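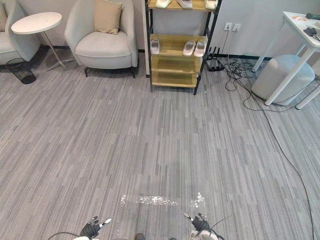 Slipper room, Admasu House: carpet, seating and shoe storage

Telaveo Interiors
Gallery / Completed rooms / Small rooms

The slipper room is the changeover point between the entrance corridor and the carpeted floor. Outdoor shoes come off in the corridor and house slippers are taken from the rack. The same room has a desk and a pair of armchairs, so it is also used for short meetings and for waiting. Our work covered the floor, the skirting, the shoe storage and the loose furniture. Walls, sockets and data wiring were left to the building's own contractor.

Design: Ivone Damasceno
Site: Aarne Hakala
Furniture and textiles: Dalal Qudah

Main view
Carpet in long narrow strips, mixed greys, with armchairs and the open shoe rack along the back wall. White slippers on the upper shelves.

Floor
The carpet is the Plallovel narrow format in light and medium grey. Packs were opened and mixed before laying, and strips were taken from several packs in turn. The two shades are not set out to a repeat. Where two strips of the same shade came together over too long a run, one was lifted and exchanged before the adhesive took.

The adhesive is a release type. A single strip can be lifted with a flat blade and replaced without disturbing the ones beside it. Spare strips are stored flat, face to face, in the cupboard under the stairs. They should not be stood on end, as the backing takes a curve and the short edges will not lie down afterwards.

The subfloor was level apart from a shallow dip near the door. This was filled and rubbed down. The filler was left for 2 days before any adhesive went on.

Skirting
Thin black strip along the foot of the wall, kept low. It was fixed after the carpet, with the lower edge resting on the pile and not pressed into it. Touch-up paint for the skirting is in the same cupboard as the spare strips.

Seating
Light grey upholstered armchairs with rounded arms, each with a beige cushion. The covers were chosen a little lighter than the palest carpet strip. Samples closer to the floor colour were tried and made the chairs hard to pick out for visitors with poor sight, a point raised by the client's access adviser, Ermelinda Quintela.

The cushions are loose. Covers are removable and may be washed at 30 degrees, turned inside out, and dried flat. The chair covers are fixed and should be cleaned with a damp cloth only. Solvent cleaners must not be used on them.

Side table
Round white top on a slanted metal pole with a splayed base. It stands between the armchairs and can be reached from either. The pole is joined to the top by a threaded plate. If the top begins to turn, tighten the plate from below with the key taped under it. The table is intended for cups and papers. It is not to be leaned on or used as a step to reach the top of the rack.

Shoe rack
Fendex open rack, black metal frame with light wooden shelves. An enclosed cabinet was priced at the first stage and dropped. Slippers need air after use, and the open shelves let users see at once which sizes are left.

Shelf order, top to bottom:
Large slippers
Small and medium slippers
Spare shelf
Spare shelf

The spare shelves are for larger groups, when the reserve stock is brought out of the store. They are otherwise left clear so that the floor behind can be reached with a vacuum nozzle.

The frame is held back to the wall by 2 brackets. The brackets should be checked when the room has its yearly service in November. Shelf boards lift out without tools. Wipe them along the grain and dry them before putting them back, as standing water will mark the finish.

Slippers
White, closed toe, pale soles. Total stock for the building is 106 pairs, most of them held in the store and put out by the front desk as needed. Slippers are placed with the toes facing the room. Used pairs do not go back on the rack. They go in the lidded bin in the corridor and are washed in bulk.

White was the client's choice. We had offered a mid grey, which shows less wear. The reasoning given was that a marked white slipper is noticed and taken out of use, while a marked grey one stays in circulation. After the first season the replacement rate was within what had been allowed for, and the colour has been kept.

Waste
Black mesh basket on the floor by the armchair. It is emptied with the desk round. No liner is fitted. Food waste is not accepted in this room.

Network and power
The router stands on the floor against the wall, beside the shoe rack, with its antennas upright. The white outlets are on the wall above. We allowed a small wall shelf for the router on our drawings. It has not been ordered, and the fixing positions remain in the handover file should the client want it later. Until then the vacuum should be kept clear of the cable, and the carpet near the router should be cleaned by hand.

Desk side
The desk was in the client's ownership before the work began and has been put back in its former position on the right of the room. Felt pads were added to its feet. Castors are not suitable on this carpet without a mat.

Cleaning
Vacuum daily with a suction head. A rotating brush may be used once a week at its highest setting. Follow the length of the strips, then cross once. Stains should be blotted from the outside inwards with cold water. If a mark remains after 3 attempts, exchange the strip.

Revisions to this page
13th May: shelf order corrected. The earlier text had the small and large sizes reversed. Our thanks to Wiremu Tautahi at the front desk for pointing it out.

Materials
Carpet: Plallovel narrow format, light and medium grey mix
Rack: Fendex open, black and light wood
Skirting: thin black strip
Cushions: beige, removable cover
Shelf load limit: as printed on the maker's sheet in the handover file

Samples of the carpet can be sent by post on request. The minimum order for the grey mix is 200 strips. Part packs are not supplied, except to existing clients who need to match a floor already laid.

Back to Small rooms
Next: Corridor and coat store, Admasu House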